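3.2 Items on the work surface

Respondents in Gornommont kept most food and cleaning items on one surface, often side by side. Of 855 returned forms, 300 listed bread and a sponge on the same counter – a pairing also noted by Ojeda.

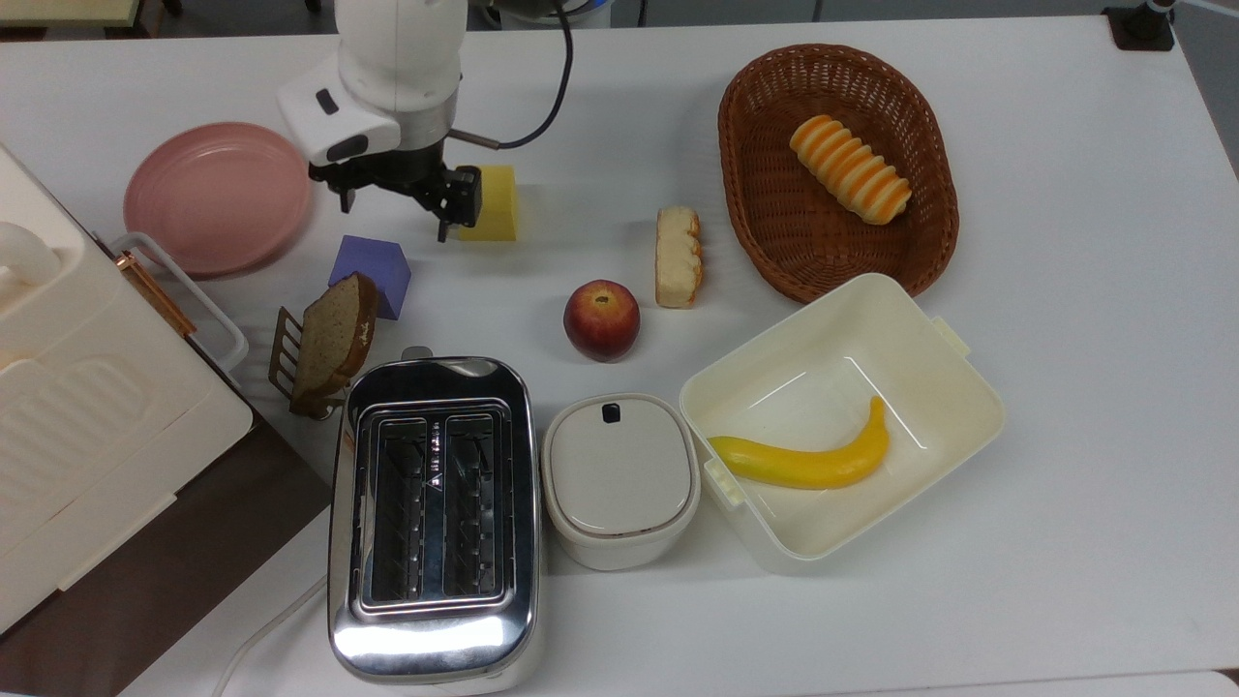
Figure 2. Bread in a rack, with a plate and a sponge on the same tabletop.

3.3 Storage after meals

Bread was put away last in nine households.

Contact: Skevmont Household Studies

Comments

Keegan Boychuk: Were renters counted separately?

Mervin Leclerc: Same habit in Pumura.

This site uses cookies. Accept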